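I've been writing control code for robot hands long enough to have an opinion nobody asked me for, so here it is: we spend too much love on the planner and not nearly enough on the boring log file.

Everybody wants to talk about the big model. Fine, I like the big model too! But when a peg-and-socket task goes wrong at Grellton (where I spend most of my waking hours), the first thing I want is a plain list of what the hand believed and when it believed it. Where did perception say the block was? Which finger did the controller think was touching? Half the time we can't say, and then we all stand there guessing. 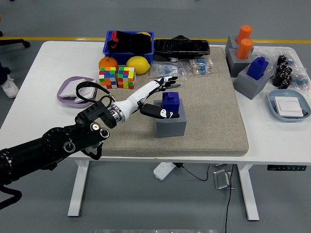
Opinion | Software and Tools

Take a blue block with a square knob and a gray holder that fits it. A kid does it without looking. Our stack needs a pose for the block, a pose for the holder, a grasp, a path for the arm that doesn't sweep the lemon off the table, and some idea of when to let go. Each of those is its own process with its own clock, and in April I lost most of a week to two clocks that were 3 milliseconds apart. Three! The planner was blameless. I'd already rewritten a good chunk of it by then, of course.

So I went and built a dumb little viewer on top of Huvell, our message recorder. It replays a run and lines up every estimate on one timeline. It's 827 lines and ugly as sin, and I'd trade 2,000 lines of my cleverest grasp code for it without blinking. When the thumb sits low on the block and the estimate says it's up by the knob, I can scrub back to the moment those two parted ways.

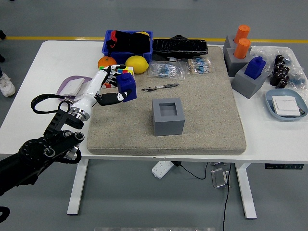

Tultel wrote in after reading a draft of this and said that a viewer only shows you the failures you already thought to record, and that a decent simulator would have caught the clock problem before the arm ever moved. Fair point, and I do run sims (3,000 overnight if the machine behaves). But my simulator has one clock. It would have passed every single run and sent me off to bed happy.

I'd still start with the recorder, and get the timestamps right before touching anything else.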